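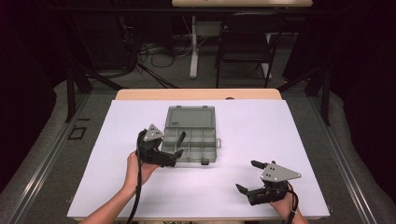 Bead and Button Sorter / Shop Assistant, part time, Fraser Beads & Haberdashery

23 hours a week, start beginning of December, sooner if you can. Permanent after the first three months if we all get on.

We're a small shop with a big back room. Downstairs is the counter, upstairs is stock, mail order and the Thursday workshop. Mail order has got away from us a bit this year and Darlene is going down to two days so we need another pair of hands before Christmas properly starts.

What you'd be doing

Picking and packing web orders, mostly mornings. Seed beads, findings, buttons, clasps, a lot of very small things in very small bags. Counting out by weight for the seed beads, by hand for anything bigger than 6mm.

Refilling the compartment boxes for the shop floor. We have 2,384 lines on the system at the moment and every one has a home. You will learn where they live, it takes a month or so, don't panic.

Checking in deliveries against the paperwork. The Momaten parcels come with no labels inside so you need to match by eye to the colour cards. Reasonable colour vision needed for this bit, sorry, we can't get round it. If you're not sure, come in and try the cards before applying.

Serving on the till when Lok-yiu is at lunch or when it's busy. Cutting ribbon and elastic. Answering the phone, which is mainly people asking if we still do the old Stulla glass buttons (some, not the green).

Setting up and clearing away for the workshop. Tables, mats, lamps, kettle. You don't have to teach but if you can string a necklace or do a decent peyote stitch then say so, there could be extra paid hours in it.

What we're after

Neat, steady hands and some patience. Someone who doesn't mind tipping out a mixed tub and putting it right again.
OK with basic computer stuff. We use a spreadsheet and the web shop, Isla will show you both.
Friendly with customers, inc. the ones who stay an hour and buy one clasp.
Able to manage a narrow flight of stairs with boxes. Most are light. The metal findings are not.
Shop experience nice but not needed. Craft knowledge same.

Hours and pay

Monday, Tuesday, Thursday and Friday. 9.15 start, finish varies, Thursdays run on to 7 for the workshop. No Sundays. One Saturday a month by swap.
Hourly rate is above the minimum, we'll tell you the exact figure on the phone before you come in so no one wastes a bus fare. Paid monthly.
Holiday pro rata. 30% off anything in the shop except books and the Mernov pliers. Tea, coffee, biscuits if you get there before Annick.

We can be flexable on school runs. Please ask.

Trial morning

We don't do long interviews. Short chat, then a paid trial morning of three hours, packing real orders alongside Annick Masson who runs upstairs. Bring your glasses if you wear them, and sleeves that roll up. Flat shoes.

How to apply

No form. Send a letter or an email, one page is plenty, with your phone number and which days you definately can't do. CV if you've got one. Or drop it in at the counter, ask for Isla Sutherland or leave it with whoever's on the till. Put "sorter job" on the front so it doesn't end up in with the invoices.

We'll be ringing people as the letters come in, not waiting for a closing date. Once it's filled the card comes out of the window and this page comes down.

Also looking for a stocktake helper, two days only, early in the new year, cash desk closed, soup provided. If that suits you better than the regular job write "stocktake" instead. Same address, same Isla.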